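FOR IMMEDIATE RELEASE

Biststead opens packing floor at Gindbridge, power supplies and cords first out

GINDBRIDGE, Jun 19, 2018 - Biststead, the small-parts packing and repacking firm, has opened its new floor at Gindbridge. Green epoxy from end to end of the packing area. Overhead lights all in, power on, first cartons going out this month.

The floor replaces the old bare concrete at the Grodau site, which was dusty and hard to sweep. Dropped screws, dropped ties, dropped anything - hard to find on gray concrete. The new surface is glossy and dark teal-green and wipes down with a flat mop. Closed for 2 weeks while it was laid. Mats go down in the standing spots.

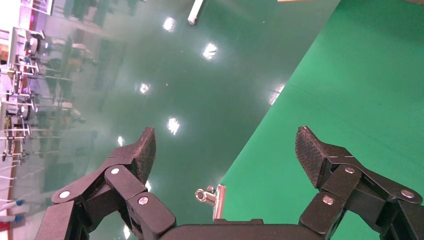
The new green floor at Gindbridge, with the lights on.

First line to move over is power adapters. Loose stock mostly, adapters and cords that come back from offices in mixed crates and need to be paired up, checked and boxed again before they can be sold on or handed out. Biststead repacks these for Uysal, the office equipment supplier, under a deal that runs through October. Target is 200 boxes a shift once everyone has settled in.

The packing method is simple and stays the same as at Grodau. One adapter to a box. Wall cord coiled on its own and laid next to the brick, not wraped around it. Label side up so the reciever can read it without taking anything out. Shallow carton, plain cardboard, no plastic bag.

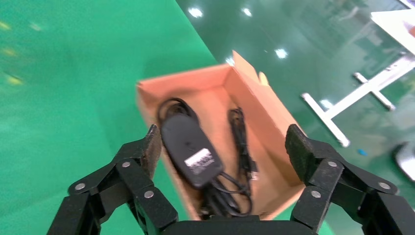

Adapter and cable in an open carton.

Why no bag? Customers asked. Bags get thrown out at the desk and nobody wants them. The carton holds the brick fine as long as it's the right size, and the shallow one is. Biststead tried a deeper carton last year and dropped it, too much rattling about in the van.

Work surfaces are covered too. Green cloth over the table where cartons are packed, folded away at close and washed weekly. Keeps the labels from getting scuffed when a brick is slid across. Also quieter. Spare cloths are kept on site, and the size is standard so a worn one can be swapped out the same day.

Returned cords are still the slow part. Tangles take time. A cord that comes in knotted gets opened out in full, looked over for nicks, then coiled again by the loop and not by the elbow. Cords that fail go to recycling. Nearly 7 crates of them so far. 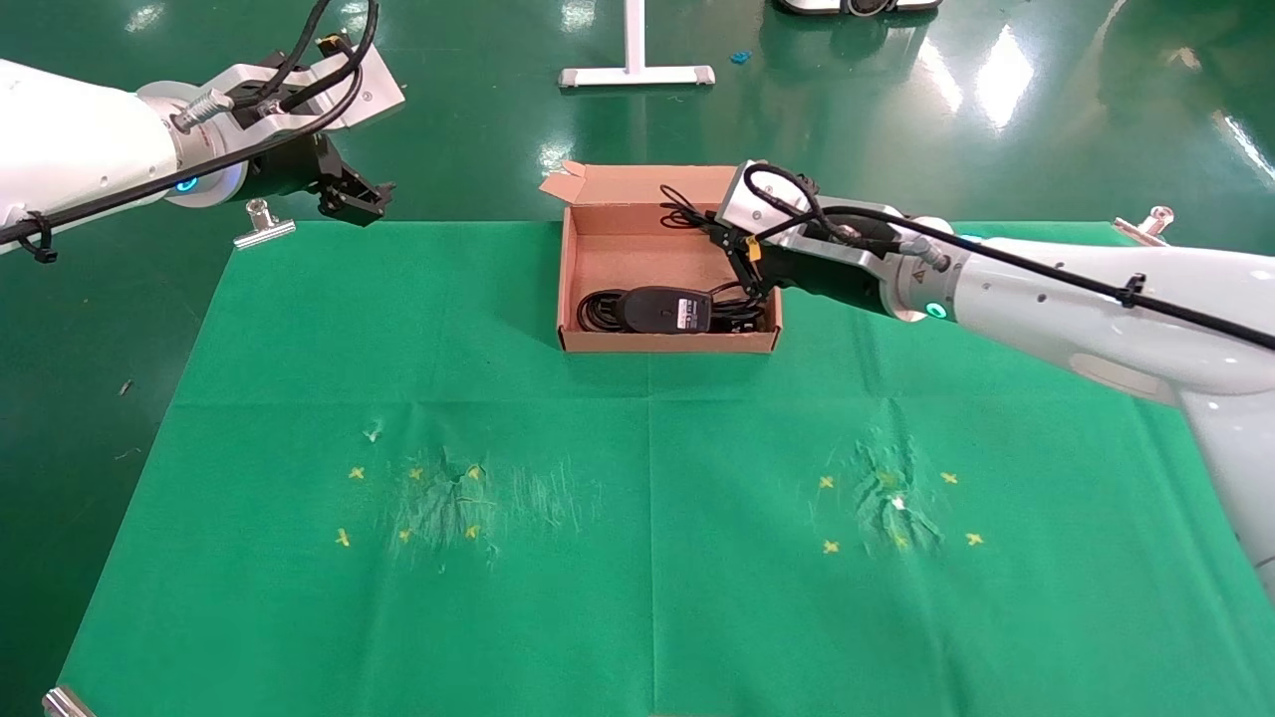

Uysal said the boxes have been easier to hand out since the cords stopped arriving wrapped around the adapters, and that it would like to see the same done for monitor leads before the deal comes up for renewal. It added that a size mark on the outside of the carton would help its own stockroom.

Biststead is looking at both. Monitor leads are longer and may need a different carton, samples are being made up now. Size marks will start with the next carton order.

Trade customers can send mixed crates to Gindbridge from now on. Please tape the lids, and keep batteries out. Crates already booked in for Grodau will be fowarded at no charge.

Press and trade contact: Biststead front office, Gindbridge.

ENDS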